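Trarka Work Board, Large
Goltbridge Benchtop Range
Item no. 2778-L

Light-colored wooden board for tabletop sorting, pushing and arranging tasks with small blocks. Supplied as a bare panel. Blocks are ordered separately; see Block Set below.

Overview

The Work Board gives a flat, pale, uniform surface on which colored pieces stand out clearly. It is built from joined planks with the grain running lengthwise. Seams are glued and sanded flush, so a block pushed from the front edge to the back edge crosses them without catching. Grain figure differs from plank to plank and from board to board. Panels are not matched for figure, and boards ordered together will show visible variation.

The surface is finished with two coats of clear matte oil. No stain is used. The finish darkens slightly with age, most noticeably in the first year, and boards kept under a window will darken faster on the exposed side. Rotate the board end for end every few months if even color matters to your work.

Dimensions and weight are given on the drawing sheet, which can be downloaded from the Documents tab. Thickness tolerance was tightened in revision C. Boards from revisions A and B can be used next to a revision C board, but expect a small step at the joint.
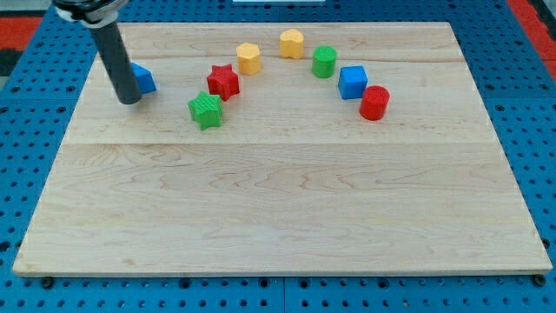 Flatness is checked at the factory with the board supported at four corners and again with it fully supported. Both readings are written on the label under the back edge. Seasonal movement across the grain is normal. Leave a gap on both long sides if the board is set into a recessed table, and do not screw through the face.

Block Set

The Wattimena block set is made of plastic in solid colors. Shapes include cubes, five-pointed stars and short hexagonal prisms. The stars have a finely textured surface; the hexagonal blocks have flat sides. Colors include blue, green, red and yellow. Replacement blocks are sold singly by shape and color.

Star blocks can be stood upright or laid flat. When pushed at a point they tend to turn before they slide, and users who need straight travel should push against the inner corner between two points. Cubes and hexagonal blocks track straighter when pushed at the center of a side.

Mounting

Place the board on a level table. Four rubber feet are included and press into blind holes on the underside. For fixed installations, remove the feet and use the edge clamps (Carer pattern, sold in pairs). Tighten by hand only. Over-tightening will bow the front plank – this is the most common cause of flatness complaints.

Care

Wipe with a barely damp cloth and dry at once. No solvents, no abrasive pads. Light scuffs can be removed with 320 grit paper along the grain, followed by one thin coat of oil. Allow 40 hours before putting blocks back on the surface.

Ordering

Board, large: 389
Block set: 82
Edge clamps, pair: price on request

Prices in US dollars, excluding shipping. Boards ship flat in a double-wall carton. Inspect the corners before signing for delivery.

Technical questions: Asger Mikkelsen, Benchtop Products
Custom sizes and drawings: Þórarinn Ravn, Workshop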